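¿De dónde sale el polvo?

Última actualización: marzo

Pasa el dedo por encima de un armario que no se limpie a menudo. Seguramente te quedará una mancha gris en la yema. Eso es polvo, y está en todas las casas del mundo, también en las que se limpian todas las semanas.

El polvo no es una sola cosa. Es una mezcla de trocitos muy pequeños de materiales distintos. Hay hilos diminutos que se sueltan de la ropa, de las mantas y de las alfombras. Hay pelos, escamas de piel, granos de arena, tierra de la calle, polen de las plantas, hollín, migas y pedacitos de insectos. Si en casa vive un gato o un perro, también hay pelo suyo.

¿Cuánta parte es piel? A veces se oye decir que casi todo el polvo es piel humana. No es así. La piel se renueva sin parar y las escamas viejas se caen, pero la cantidad que llega al polvo cambia mucho de una casa a otra. En una casa junto a un camino de tierra habrá más arena. En una casa con muchas alfombras habrá más fibras.

Una parte del polvo entra desde fuera. Llega pegada a la suela de los zapatos o se cuela por la ventana con el aire. La otra parte se fabrica dentro. Cada vez que te pones un jersey, sacudes una sábana o saltas en el sofá, se desprenden fibras.

¿Por qué flota?

Las motas de polvo pesan muy poco. El aire las frena al caer, y cualquier corriente las vuelve a subir. Las más grandes bajan al suelo en poco tiempo. Las más pequeñas pueden tardar horas.

Casi siempre son invisibles, pero hay un truco para verlas. Espera a que entre un rayo de sol por la ventana y baja un poco la persiana, para que el resto de la habitación quede oscuro. Dentro del rayo verás puntitos brillantes que se mueven. Siempre estaban ahí – la luz choca con ellos y rebota hacia tus ojos.

¿Qué son las pelusas?

Las pelusas se forman cuando varios pelos e hilos largos se enredan. El aire que se mueve por el suelo los empuja hacia los rincones y hacia debajo de los muebles, donde apenas hay corriente. Allí se quedan quietos y atrapan más polvo. También ayuda la electricidad estática, la misma que te levanta el pelo cuando lo frotas con un globo. Por eso las pelusas crecen sobre todo debajo de la cama.

El dormitorio es un buen sitio para estudiarlas. Pasamos allí muchas horas, y las sábanas y los edredones sueltan fibras cada noche. 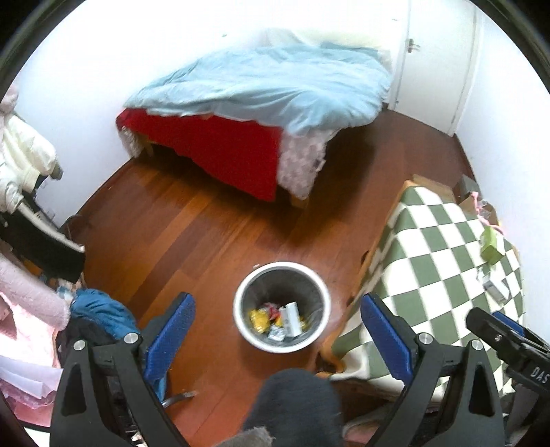
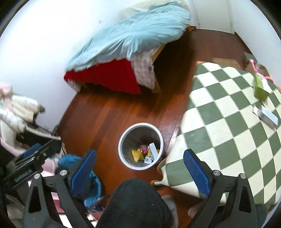
Un suelo de tablas de madera y la ropa de cama.

En un suelo liso las pelusas ruedan con facilidad y se barren bien. En una alfombra el polvo se mete entre los pelos y hace falta una aspiradora.

¿Quién vive en el polvo?

En el polvo viven unos animales llamados ácaros. Son parientes de las arañas y tienen ocho patas cuando son adultos. Miden menos de medio milímetro, así que para verlos bien se usa un microscopio. Comen escamas de piel y les gustan los lugares templados y húmedos, como los colchones. No muerden ni pican, pero sus restos hacen estornudar a las personas que tienen alergia.

Para que haya menos, conviene abrir la ventana por la mañana y lavar las sábanas con agua caliente. Un trapo un poco húmedo limpia mejor que un plumero seco, que levanta el polvo y lo deja caer en otro lado.

Haz la prueba

Necesitas 2 tarjetas de cartulina oscura y cinta adhesiva transparente de doble cara. Pega un trozo de cinta en cada tarjeta. Deja una encima de una estantería y la otra debajo de la cama, con la parte pegajosa hacia arriba. Espera una semana.

Después míralas con una lupa. Busca hilos de colores y compáralos con tu ropa y con tus mantas. Dibuja en un cuaderno lo que encuentres en cada tarjeta y apunta dónde estaba. Si tienes más cartulina, repite la prueba en la cocina o junto a la puerta de la calle.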